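Route visit report: sidewalk robots at the Kulitz park loop

Posted by Oratile Maluleke

In March I joined the open morning that Carier runs for people who write or approve operating rules for small ground robots. There were representatives from two housing associations, a city parks office and a insurer, plus me for our own working group. We met at 9:30 in the Prolau building, signed the visitor sheet and got a printed copy of the site rules, which run to 39 items. Pravesh Kruger, who is responsible for route approval, took us through the ones he thought mattered and left us to read the others.

Carier tests at walking speed on public paths. The full loop is 336 meters, and a robot has to complete it 7 times under supervision before the route is marked as open. Every run has a named attendant. The attendant carries the radio stop, stays within sight of the robot and may not use a phone while it is moving. Calls are taken with the robot parked.

Surface classes

Most of the discussion before we went out was about surfaces. The rules sort them into three classes: laid paving, compacted ground and loose ground. Each class has its own speed limit and its own following distance for the attendant. Pravesh said the first version of the rules had one speed for everything, and the attendants complained about it from the first week. 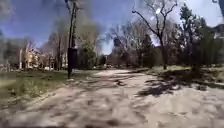 Loose ground gets the lowest limit and the shortest following distance. The attendant walks the section first, before the day's first run and again after rain, and writes down any hole or soft patch wide enough to take a wheel. If the list has more than 5 entries the section is closed for the day. One of the housing people asked who checks that the walk was done. The answer was that the route cannot be unlocked in the Mendonça scheduling software until the list has been entered, even if it is blank. I asked what stops someone from entering a blank list at their desk. Pravesh said nothing does, apart from spot checks by the shift lead, and that he would like something better.

The change from one class to another is handled as a stop point. The robot halts, the attendant confirms, and it goes on at the new limit. This is slow and the team knows it. Siyabonga Nkosi, one of the attendants, told me he would keep the stop going from paving to gravel and drop it in the other direction. I think he is right, though I would want to see their log before changing our own draft.

Passing people

The section on pedestrians is the longest in the document and the one I would recommend to others. People always have priority. The robot does not pass anyone from behind on a path unless there is a clear body width on the side it is using, and it never passes between two people who are walking together. Children, dogs and anyone with a walking aid get a full stop. The attendant should greet people, answer questions if asked, and keep the stop in hand while talking.

There is also a rule on where the robot may wait. It has to be parked to one side, clear of benches, ramps and building entrances, and never on a line that people use as a shortcut across grass. Unathi Zwane from the parks office wanted to add drains and watering points to that list. Pravesh made a note of it.
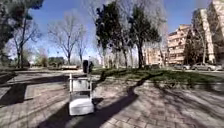

Light and shadow

I had not expected this to have its own heading, and our draft has nothing on it. Carier requires each route to be checked at three times of day, once with the sun low. The team looks for places where strong light and dark shade meet on the ground, and for glare straight ahead. Tree shadows are the usual trouble on paved paths in the months without leaves, as every branch draws a line. On the brick section by the low stepped tiers they fall across the path at an angle, with the darkest shade on the near left and washed-out sunlit paving on the right. A stretch like that is marked on the route sheet as mixed light, and the attendant moves up to arm's length – the same distance used at road crossings.

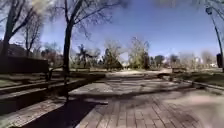 Edges are the other item that goes on the route sheet. A drop, a step or a raised border has to be marked along its full length, with a note of which side it is on and which way the robot should move if it needs to give way. Where a path has a low curb on one side with grass beyond it, and concrete tiers on the other, the attendant takes a position on the side with the least room to recover. Fixed objects such as a lamp post or a bench are recorded too, with the month they were last checked. Tshepo Ndlovu, who keeps the sheets, said benches are the item most often out of date.

Stops and reports

Any use of the radio stop is reported the same day, including false alarms. The form is one page and asks for the place, the surface class, the light and who was nearby. It does not ask whose fault it was. The forms are read out at the start of the next shift. The insurer asked for a copy of the blank form and got one, and I have put mine in our shared folder with the site rules.

Points I am taking back to our group: the walk before the first run, the mixed light marking, and the ban on passing between people. I would leave out the stop point at every surface change until we have heard more. Carier plans another open morning in December, and visitors are asked to wear flat shoes and leave bicycles at the gate.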